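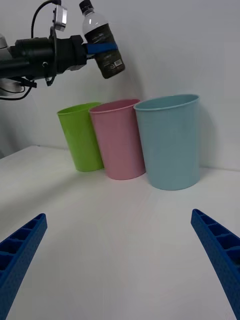
I own a cupboard of plastic cups in the colors of a children's birthday party, and I have come to defend them.

My nearest housewares store, Ekstead, sells a glass tumbler that promises to "elevate hydration." I bought four. Three are gone, one of them into my foot. The plastic cups, meanwhile, have survived two moves, a dishwasher with a grudge and a December when the whole family had the flu and drank from nothing else.

Color is half the case. Give six guests six identical glasses and within ten minutes everybody is drinking somebody else's water. Give them a green one, a pink one and a blue one and people become oddly loyal. I have seen a grown man with a mortgage refuse pink, then guard it all evening.

Then there is bottled water, which arrives in a perfectly good container and gets poured into another one out of politeness. I do this too. My mother considered drinking from the bottle a step toward prison.

The usual complaint is that plastic cups look cheap. They are cheap. Mine cost less than the parking at Ekstead, and I would put them out for the mayor, who could have the blue.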